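Which order should I read the Zomen comics in, and is the TV show worth it first?

Posted in Comics & Graphic Novels

inkwell_tess
I just finished the first trade of Zomen and I am completely hooked! I picked it up knowing nothing (the cover was enough for me) and read it in one sitting. Now I've gone looking for more and I'm lost. There's the main series, there's a two-issue thing called Ibarra that people keep saying you "have to" read, and then the Cletham books, which seem to be set earlier but came out later? And a TV version on top of all that. Do I go by publication date or by story date? I don't mind minor spoilers, but please don't tell me who's under the hood.

panelbypanel
Oh, I'm jealous, you have the best part ahead of you! Go by publication date. Main series through issue 17, then stop and read Ibarra, then go back and finish. Issue 17 ends on the bridge at Gollham, and Ibarra picks up that same night from the other side of the river. If you read it any earlier the last page means nothing to you, and if you read it later you already know how it comes out.

Save Cletham for the end. It's a prequel, but it was written for people who'd already been through the whole thing, and half the fun is spotting where the minor characters started out. The lettering changes after the second Cletham book and it bugged me for a few pages, then I forgot all about it.

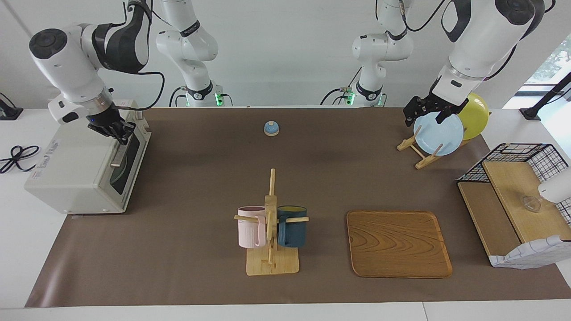
Now for the show. It's good! It's a different animal, though, and I'd hold off until you've read at least the first three trades. They moved the workshop scenes way up and gave the mechanic a much bigger part, and the actress playing her is terrific, so I can't complain too much. The sets are great as well, very plain and practical, nothing shiny for the sake of it. Her bench could pass for the table in the photo, a white toaster oven sitting on a brown mat with a pair of white arms working over it, and I love that kind of homely detail in a science fiction story. The comic draws that same room dark and crammed full, so if you watch first you'll be picturing the wrong place for the whole second trade. Season one covers the story up to the fire and then goes off on its own.

If you buy the collected edition, it's roughly 300 pages and the binding is stiff, so the double-page spreads lose a bit in the middle. I ended up getting the bridge issue as a single just to see it flat. No regrets.

moth_and_rust
chronological all the way. Cletham, then main, then Ibarra. I did it like that and followed everything fine. the show is ok, skipped most of it

gutterspace
Seconding publication order. I tried it with Cletham first when I reread everything in July, and it was a blast as a reread, but there's a scene in the chapel that gives away exactly the thing you asked us not to tell you. It's in the first few pages too, so you can't even dodge it!

One thing to add: the backup stories in the main series aren't in every printing of the trades. They're short and funny and mostly about the Gollham ferry crew, and one of them sets up a joke that pays off in Ibarra. Check the contents page before you buy used. My library had the older printing with all of them in, so try yours first.

inkwell_tess
Thank you all! Publication order it is, and I've put a hold on the older printing. Staying far away from that chapel.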